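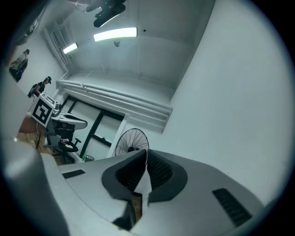 FOR RELEASE THU 20 JUNE

Okay, sitcom people, I've been sitting on this one for months and I can finally spill it: the diner booth from the first season of Sayce & Pedow is coming to the Rakville Museum of Television Comedy! Yes, the booth. The one where Erna orders soup 14 times in a single episode and never gets any.

I got to see it out of its crate last week and I may have squealed a little. The vinyl is still split on Pedow's side (we're leaving it that way, please don't write in), and there's a wad of green gum under the table that our conservator has decided to treat as part of the object.

The booth opens to the public in August as the heart of our new show, "Still Waiting on That Soup." You'll also find 32 costumes, Erna's order pad, and more than 700 pages of scripts with the writers' grumpy notes in the margins. I've read most of them and some are funnier than what aired.

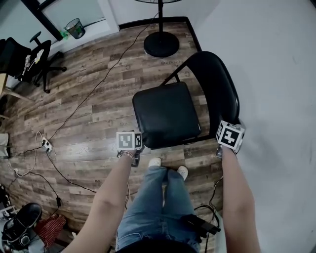 A black folding chair on the wood floor.

Members get in two days early, and yes, you can sit in the booth, as long as you leave the gum alone. Tickets go on sale at the front desk and on our website this weekend. Press folks who want a preview can just reply to this release and I'll set you up.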